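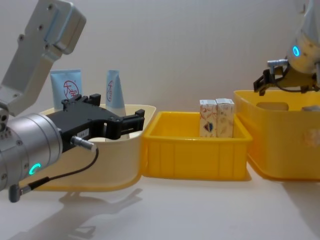 Raimo Aaltonen wrote in after the last session to ask whether the risk assessment has to be done all over again when only the gripper changes. I was so pleased with that question that I've moved it up to the top of this week's notes!

You go back over the parts the change touches (pinch points, cable routing, how firmly a tube or a small box is held) and write down what you found, with your initials. Two arms sharing one table need their overlap looked at as well, which people do tend to forget when they're keen to get going. The form is in the Dinberg folder, sheet 118.

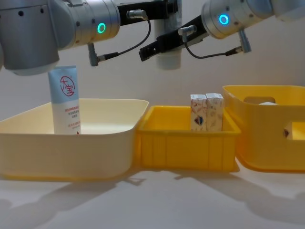

Who may reset the cell after a protective stop? The person named on the shift sheet, once they have looked over the whole table and found out why it stopped.

Please read section 19 of the Bidport handbook before we meet again, and bring your own half-filled form, however messy it is.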